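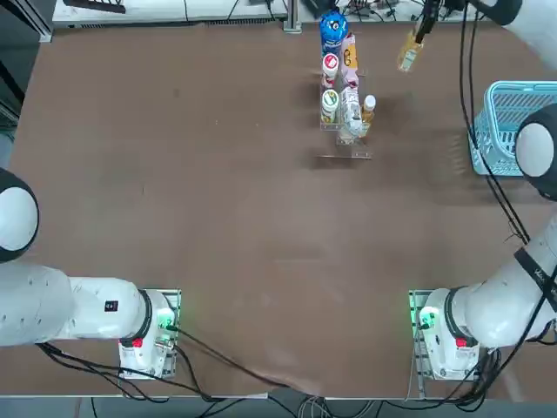 A small amber bottle over a brown tabletop.

The bus to Rerkari left at 7 and she was the only one on it past the quarry. She had the key in her coat pocket and the letter from the lawyer folded in her bag. The driver let her off at the church and said he would be back through at 3, and not to count on the later one.

Her aunt's house was 319, the last before the road turned to gravel. She had not been inside in 15 years. The kitchen had the same curtains. In the sink there was a cup, rinsed and turned over.

She started with the drawers. String, receipts, a church calendar still open to October. She made a pile for keeping and a pile for the stove, and by noon the stove pile was up to her knee. Then she ate her sandwich standing at the window, where the neighbor's goat had gotten into the beans.

The medicine cabinet she had saved for last. Most of it was cough syrup and old drops, the labels gone soft. Behind them was a bottle of the rose oil her aunt used to buy in Ditari, once a year, and never let anybody touch. It was full. The seal had not been broken.

She sat on the edge of the tub with it. Her mother had asked for that oil at the end, only to smell it, and her aunt had said there was none left. They had not spoken after that – not at the funeral, and not when the roof came down on the barn.

She could have poured it out. She thought about it for a while. Then she wrapped it in a dish towel and put it in her bag, next to the letter.

At a quarter to three she locked the door and walked down to the church. The goat was still in the beans. She went back, lifted the latch on the gate, and chased it home, and she had to run for the bus.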